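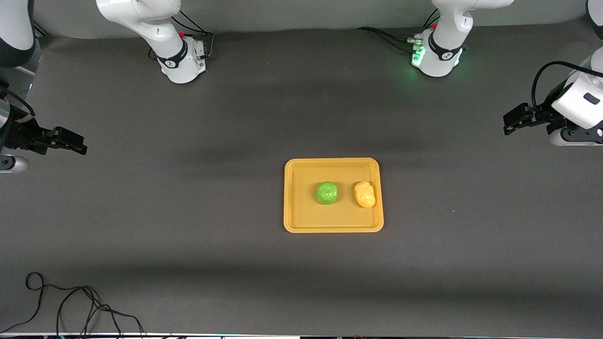
Two-arm cell of the Guerra type, with a green item and a potato on the sorting tray.

The Drondside gripper fault was a recurring failure in two-arm sorting cells run by Ditirano at its Gronstead site. It was first logged in October, when one arm closed its gripper while the other was still inside the shared area over the tray. The two collided at low speed and both stopped. There were no injuries.

A review of 381 test cycles found 32 late stop signals. Most came from a worn cable connector behind one of the arm bases — a part left out of the routine checks. The status light stayed green throughout, so operators had no warning.

The connectors were replaced and a software limit now keeps the second arm back until the first has cleared the tray. Work resumed after 129 further cycles without a fault.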